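Kirsty Hollis
Sep 26, 2022

1/ Against all advice, including my own, I have agreed to write the history of our village hall's piano. A thread, as I've been sitting with the paperwork for a fortnight and somebody else should have to suffer.

2/ The piano is a Bodau upright. You haven't heard of Bodau. Neither had the tuner, who lifted the lid, looked inside for some time and asked whether we'd considered a keyboard.

3/ It came to Heltley in a coal lorry. I have this from the parish minutes, which give the lorry a full paragraph and the piano one line: "Instrument received, less one castor."

4/ The castor takes up the next 16 years of minutes. Letters were sent. A replacement was offered by a man in the next village and refused on grounds that have been inked out by someone pressing very hard.

5/ In the meantime the missing corner was held up by a hymn book. When hymns went out of fashion it was held up by a road atlas. It's now on a tin of travel sweets, and I'm told the tone has never been better.

6/ Evie Gosling, who had her lessons on it as a girl, remembers that the D above middle C didn't work, so a whole generation here learned to hum that note while playing. She still does it. I've stood next to her at a wedding. It's very quiet but it's there.

7/ Her brother Alfie says it was the E. They've asked me to settle this in print. I will be doing no such thing.

8/ Both of them agree about the teacher, who charged 6 shillings, ate through every lesson and kept a dog under the keyboard. The dog had views on Clementi.

9/ The research is happening at my end of a long wooden table, where the minute books can be laid out in order and then immediately got out of order again.

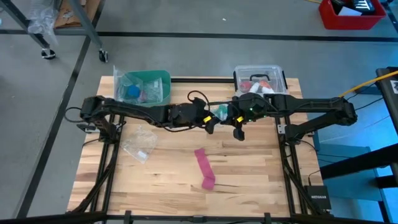

10/ Now the scandal. In March of a year I'm still trying to pin down, the hall was offered a better piano, free, by a widow who was moving to the coast. There was a meeting. 55 people came, in a village that can't get a dozen out for flooding.

11/ The new piano had all its castors and every one of its notes. It lost the vote.

12/ I've read the speeches against it, written up in a lovely sloping hand. One says the old piano "knows the hall". One says the widow was never friendly. One is only about parking.

13/ Nanna Steinarsdóttir, who moved here long after all this and is the only person who plays it properly, told me the action is so stiff that she has to take two days off afterwards. She compared it to kneading. She'd like it known that she is fond of it, and she'd like it known that she'd have voted for the widow's.

14/ The papers also have one concert programme. A visiting pianist down only as "Jireš" was to give a full evening, with an interval and fish paste sandwiches. Someone has pencilled through everything after the interval. The sandwiches have a tick next to them.

15/ If your grandmother was at that concert, please get in touch. I need to know if he left or was asked to leave. I also need to know about the tick.

16/ A word on money. The current repair estimate is £1000. The piano's value, according to the same man on the same sheet of paper, is "sentimental". He'd underlined it, which I thought was unkind.

17/ Hui-mei Chien has suggested we raise it by charging people to NOT have the carols played on it this year. She was joking. I've had three pledges since lunch.

18/ Several of you are asking if the maker can help. Bodau stopped trading long ago and sold what was left to a firm called Rarnuvow, who made pianos for a short while and then moved into wardrobes. I wrote to the last address I had. My letter came back with a tyre mark on it.

19/ Alfie has just rung. He's been down to the hall with a torch and can report that both the D and the E are dead. He sounded delighted. Evie says the D went first.

20/ Yes, there will be a booklet. Yes, it'll have the lorry in it. No, I can't put your uncle in, unless he's the one who inked out the castor letter – in which case I would very much like to meet your uncle.

21/ Someone has replied to say there's a castor in the drawer under the tea urn and has been for as long as she can remember. It's brass. I'm getting my coat.

22/ It doesn't fit.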